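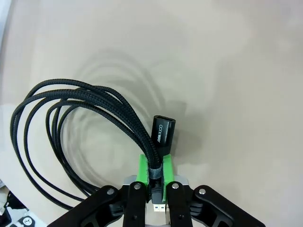
# Cable bench, 11/06/2022

Big cable day. I've been putting this off since September, when the move to the new shelving left us with two crates of what I can only call black spaghetti, and today I finally tipped the first crate out and got going. Notes are mostly for me, but if you use the cable shelf (you do, everyone does) please skim the part about straps and the part about the bins.

Starting point: one crate, almost all of it braided black stuff from the Kilumon order plus whatever came back from the Harms demo. The Harms cables are in a sorry state. They came home stuffed in a duffel with the table clamps on top of them, and the braid on a few has gone fuzzy near the plugs. Not broken, just sad.

## What I did first

Untangled. That took most of the morning and I have nothing clever to report about it, except that pulling makes everything worse and shaking makes everything better. If you hold a knot loosely in both hands and jiggle it like you're rinsing lettuce, half the loops fall out by themselves. The other half you have to go in after with your fingers.

I pulled 28 cables out of the crate. Of those, 17 were good enough to coil and put straight back into use, and the rest went on the side shelf for a continuity check. I haven't done the check yet. The meter is in somebody's drawer and it isn't mine, I looked twice.

Then everything got a wipe. Damp cloth, fold it around the cable, run it from plug to plug, turn the cloth, do it again. The braid holds on to dust like you wouldn't believe – the cloth was gray after three cables and I had to go and rinse it over and over. No solvent on the braid please! I tried a dab of the label remover on one of the worst ones and it left a shiny stiff patch that I'm fairly sure is permanent.

## Coiling

Over-under, same as always. I know there are people here who wrap around the elbow and I'm not going to fight about it in a notebook, but I am going to write down that every single cable that fought me this morning had that corkscrew twist in it.

For the braided ones I settled on this:

- Let it hang from one end first and spin itself out. Give it a minute. The Kilumon ones are lazy and need longer.
- Loops a bit bigger than your spread hand. Smaller than that and the braid starts to wrinkle on the inside of the curve, and the bundle wants to spring open again.
- Keep the loops loose. They can be ovals, they can fan out a bit on the table, it doesn't matter, as long as they aren't crossing through each other.
- One strap, around all the strands together, snug but not cranked down. You should be able to get a fingertip under it.
- Leave one plug sticking out of the bundle so you can see what it is without undoing anything.

I was pretty strict about that last one by the afternoon and got less strict as the day went on, so if you find a coil with both ends buried inside, that was me, late, and you can grumble at me.

## Straps

We're switching to the gray woven hook-and-loop straps for the black cables. I love these things. They grip the braid without chewing on it, they come off with one hand, and you can see gray against black from across the bench, so you know right away where to grab. The roll came from Alach and it's 200 pieces, so we're good for a long time unless they start walking off to people's bikes (I've seen it).

The small white ties are staying for the moment on cables that already have one. I'm not going through and swapping them all in one day. If you undo a white one and it looks tired, toss it and put a gray one on. If it looks fine, leave it.

What I'd really like to get rid of:

- rubber bands (they go gummy and leave a ring on the braid)
- masking tape, which was on four of the Harms cables, and all of it had to be picked off with a fingernail
- the twisty wire things from bread bags. Come on.

I did wonder whether the strap should stay permanently attached to one end of the cable, by threading it through its own slot. I tried it on two. It's handy when you're coiling, and then it flaps around and sticks to your sleeve the rest of the time, so I took them off again. Might come back to it for the long ones.

## Labels

Ran out of enthusiasm here, I'll be frank with you. The idea is a small flag label near each plug with the length and the date of the last check. I printed 30, stuck on a handful, and discovered that the flags catch on the strap every time you close it. So the label needs to go farther up, a hand's width from the plug, or we need the wraparound kind that lies flat. I've put the wraparound ones on the shopping list. The rest of the printed flags are in the envelope taped inside the cabinet door, if anyone wants them for something that doesn't get coiled.

## Bins

The bins are the translucent white plastic ones, open top. I went back and forth between these and the lidded Kivex boxes, which look much nicer on a shelf. But the lids! Every time I've put cables in a lidded box, somebody has stacked another box on it, and then that cable may as well not exist. Open top, you walk past, you see coils, you take one, you drop it back in. I'm sold.

One cable goes in like this: lay it flat, up against the far wall of the bin, and the next one goes beside it. Please don't drop them in on edge. They slump over, the loops slide into each other and we're back to spaghetti in a week. Also check the bottom of the bin before you fill it. Small stuff collects down there (screws, caps, one of my good hex bits) and the coils hide it completely.

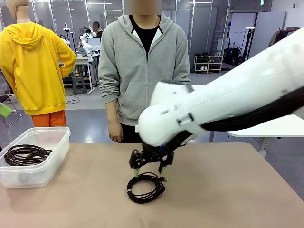
## Where the time goes

I timed myself on a few, just out of curiosity. Coiling is nothing. Strapping is nothing. The slow part is picking one coil up off the table without it falling open, and then getting it into the bin still looking like a coil. If the strap sits in a bad place, the far side of the bundle droops as soon as you lift, and a loop catches on the bin wall and the whole thing goes in folded. Had that happen again and again with the longest one.

What helped:

1. Pinch right at the strap or just next to it, where all the strands run together. Never by a single outer loop.
2. Turn the coil on the table before lifting, so the long side points at the bin.
3. Lift higher than you think you need to. The droop is always bigger than it looks.
4. Lower it all the way before letting go.

I also moved the bin nearer to the coiling spot, to the left, and that made a surprising difference to my shoulders. The bare beige top is good for this too. Black cable on that surface is so much easier to follow with your eye than on the dark mat we had before, and I found a nick in one braid that I'd have missed otherwise. Dark mat is rolled up under the side shelf. I vote it stays there.

## Plugs

Some of the metal plugs have little scratches on the shell, which I don't care about. What I do care about is the collar where the braid goes into the plug. On the Harms ones the collar has crept back on several and you can see the jacket underneath. I slid them forward again and they stayed put while I was coiling, but I wouldn't call that a repair. A bit of heat shrink over the joint would do it. We have the black in two widths and I think the wider one is right, will try it on the worst cable first and write down how it goes.

Caps: there's a jar of the soft plug caps somewhere from the Kilumon order. If you know where, tell me! I'd like them on anything that goes out of the building.

## Still to do

- [ ] second crate (not looking forward to it, there are adapters in there)
- [ ] find the meter, check the side-shelf cables, bin or fix
- [ ] heat shrink test on one Harms cable
- [ ] wraparound labels when they arrive
- [ ] one more open bin for the short cables, so they stop disappearing under the long ones
- [x] wipe down the coiling table
- [ ] write the strap thing on the whiteboard, in large letters

Oh, and the duffel from the Harms trip has a split seam along the bottom. I've hung it on the hook by the door with a note on it. If anyone has a heavy needle at home, bring it in and I'll stitch it over lunch.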